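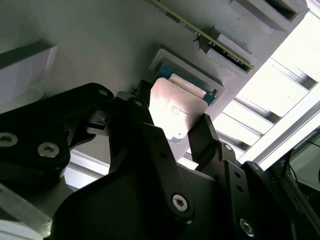 How long may a court extend custody before charges are filed? The limit in the Derholm courts is 60 days, counted from the first order.

Home | Issues | Articles | Authors | Search

4.2 Extension orders

We read 199 extension orders from fraud cases. Most gave a single ground – that records were still being examined.
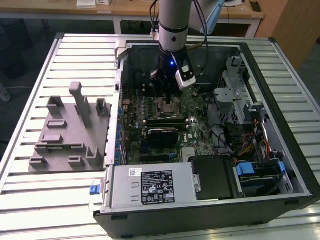
Pugh objects that a short order may still rest on a full hearing, and that the written text is a poor measure of what the judge weighed. We accept the point for oral rulings, which the registry does not transcribe.

In the Brultlow matter, custody was extended 2 times while 1438 ledger pages were reviewed.
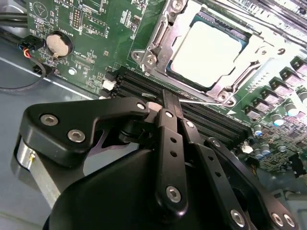 Figure 3. Gripper over the memory slots of a green server motherboard.

Defense counsel rarely challenged the time requested for evidence work.
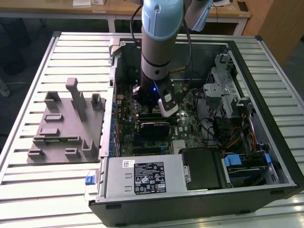 Orders citing seized equipment were the least detailed in the Grornard registry. They named a computer and gave no account of its parts. A tower laid on its side with the side panel removed shows a graphics card seated on the motherboard, and an order could list such a part separately. We return to inventories in Section 5.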